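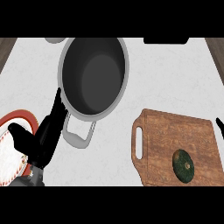 Large pot on a marble worktop.

Papier mache bowl has gone soft in the middle and the rim has warped

Posted 9/25/22 in Paper and Paste

I am making a wide shallow bowl over a balloon, using torn newspaper and flour paste. It is meant to end up as a fruit bowl for my sister, painted dark green outside and left with the newsprint showing inside. I put on six layers over one weekend, with the paste boiled up on the hob and left to cool first. The outside went hard after two days in the spare room. I popped the balloon and the inside of the base was still damp enough to dent with a thumb. Since then the rim has pulled in on one side, so the bowl rocks when it is upside down and looks more like an egg from above.

There is also a slightly sour smell. I can't see any mould but I have not wanted to poke at it much.

Can it be saved, or should I start again? If I start again, should I be using PVA in place of flour? I have a big bag of flour and would like to use it up. The spare room is not heated and the window faces north, if that makes a difference.

Jesgate

Kamran Bakhtiari

Six layers in one go is your trouble. The outer paper dries and seals the wet stuff in behind it, and the balloon stops any air reaching it from the other side. Two layers, then leave it until it is hard and sounds like card when you tap it, then two more. In an unheated room that can mean two days between sessions at this time of year.

For the one you have, stand it upside down on a cake rack so air can get underneath, and put it near a radiator but not on it. A fan on low is better than heat. I have put damp pieces in the oven at 40 degrees with the door open a crack and that works too, but don't go any hotter or the outside shrinks faster than the inside and you get more warping. Turn it every couple of hours.

For the rim, wait until the base is dry all the way through. Then damp only the bent section with a wet sponge, leave it ten minutes, and ease it over something round of the right size. A saucepan lid or a mixing bowl wrapped in cling film will do. Hold it there with pegs overnight. You may need to do this twice. When it is back in shape, trim the edge with scissors and bind it with short strips pasted over from inside to outside, overlapping by half. A bound rim moves a lot less than a raw one.

Flour paste is fine, I use it for nearly everything. Add a spoonful of salt per pint while it is still hot, which slows the mould down. Make only what you need for the day. Old paste from the fridge is often where the smell comes from.

Don't paint it until you are certain it is dry. Weigh it on the kitchen scales each evening and when the number stops dropping you are there. My last one of that size stopped at 326 grams and I would have sworn it was dry three days before that.

Plondum

just use pva, half and half with water. never had one smell. you can get a big bottle from the pound shop

Wondimu Degefa

I agree with Kamran about the layers. I would add that a balloon is not a very good mould for a wide bowl. It loses air as the room cools at night and the wet paper goes in with it, so your rim may have started to bend before you popped it. Use a real bowl, rubbed with petroleum jelly or covered in cling film, and work on the outside of it. You can lift the paper off after the second layer has dried and then both faces get air.

On PVA, it is stronger and does not go off, but it dries with a skin and the wet underneath is slower to come out. If you put on six layers of that at once you would have the same soft base. I made a lampshade in June with flour paste for the main layers and PVA for the last one, and that gave a smooth surface to paint on.

Sniff it again when it is dry. If it is still sour, or you find grey or black spots when you peel up a bit of the base, I would throw it out, especially if fruit is going in it. Even a good one should be varnished inside and kept for fruit with a skin on. Grapes leak.

Jesgate

Thank you all. It is on the cake rack now with the fan on it. I weighed it this evening and will see what it says tomorrow. I will try the next one over a mixing bowl.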